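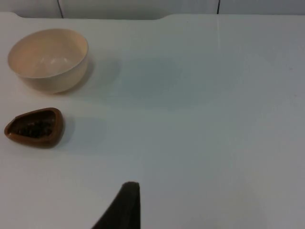
注ぐはずが、止まった 小皿の前の77回

Rolusの卓上アームが止まる。またか、と開発担当のLautaro Sosa氏。課題は単純そのもの。茶色い小皿の中身を、クリーム色の鉢へ移すだけ。それが167回の試行で77回、途中停止。

しかも怖いのは止まり方のほう。異常停止のランプは点く。なのに指の把持力が抜けない回が2回あった。人が手を出していたら、挟まれる。Sosa氏は即日、作業域への立ち入りを禁じた。復帰操作もすべて柵の外から。

原因はどこか。最初に疑ったのは視覚系。白い天板に淡い影、小皿の縁を読み違えたのでは、と。照明を変えた。変わらず。次に指先の力覚センサー。これも正常。残ったのが制御基板Haltentと、Baneo製の中継ユニットの間の通信だった。停止信号が遅れて届き、古い把持指令があとから上書きしてしまう。ログを3000行さかのぼって、やっと見つかったずれ。 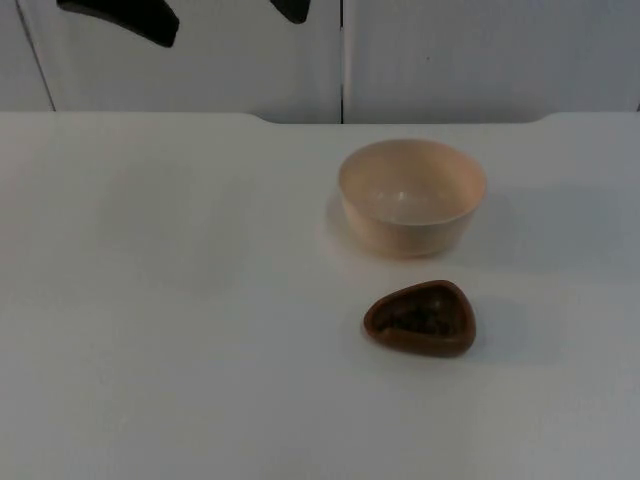
試験台に置かれた鉢と小皿。小皿には黒っぽい粒状のものが入っている。

対策は二段構え。停止信号を別配線にし、停止後に届いた指令はすべて捨てる。地味だが効くはず、とSosa氏。ただ検証はまだこれからで、共同で試験をを進めるSuksawatの現場にも同じ基板が入っている。そちらは当面、運転見合わせ。再開の目標は9月。「急げとは言われる。でも指が開かないうちは動かせない」。取材の間も、氏は何度もログの画面に目を戻していた。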